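Furniture Repair 1, Unit 8: Back Panels and Small Metal Fittings
Instructor: Róisín Mulligan
Bench notes: Khrystyna-Mariia Tkachuk

Read before the June bench session. Bring your own pencil, a hand screwdriver and the parts tray from Unit 3.

1. What the back panel does

Most low-cost cabinets and drawer units have a thin back made of hardboard or a similar fiberboard. It keeps dust out, but its main job is to hold the case square. Take the back off a bookcase and push on one top corner. The case will lean. Put the back on again, fixed along all four edges, and the lean goes away.

Hardboard is made of wood fibers pressed together under heat. One face is usually smooth. It has no grain to follow, so it cuts the same in any direction, but it holds screws badly. Threads need thickness to bite into, and a thin panel doesn't have it.

2. Fixing metal parts to thin panel

Catches, staples and latch plates are often put on thin board because that is where the designer needed them. There are three usual methods:

Rivet through the panel, with a washer behind it.
Short screw through the panel into a wood block glued to the back.
Machine screw with a nut and washer.

Do not use a wood screw into bare hardboard. It will seem tight at first and then strip.

Before removing any fitting, mark its outline in pencil. Check whether the head is a screw or a rivet -- they can look alike when worn or painted over. Look at the other side of the panel too. Old repairs often show there first.

The Jorkby cabinet in the workshop, number 17 on the inventory, is a good one to study. The Hindach drawer unit next to it has been repaired at least twice, and the second repair is poor.

3. Loose fittings

If a plate rocks when pressed with a thumb, take it off and look at the hole. A round hole can be reused with a washer. A torn or oval hole needs a backing block. Cut the block larger than the plate on every side, glue it, clamp it, and leave it overnight.

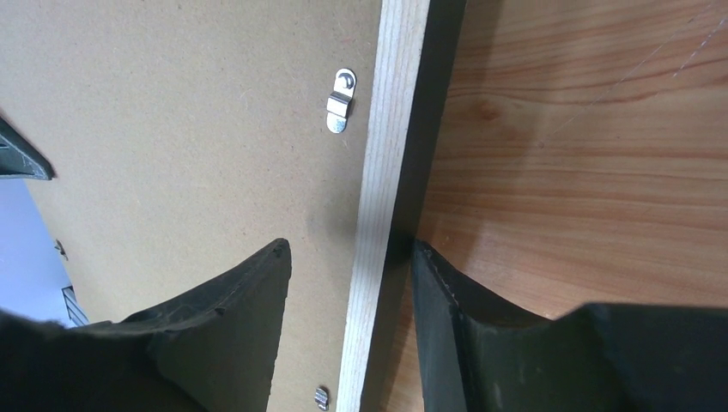 Can a stripped hole in hardboard be filled and used again?
Filler alone will not hold a screw under load, so glue a wood block behind the hole and drill a new pilot hole into the block.

For next time: read the Tymoshchuk handout on hinges and finish the Unit 8 worksheet.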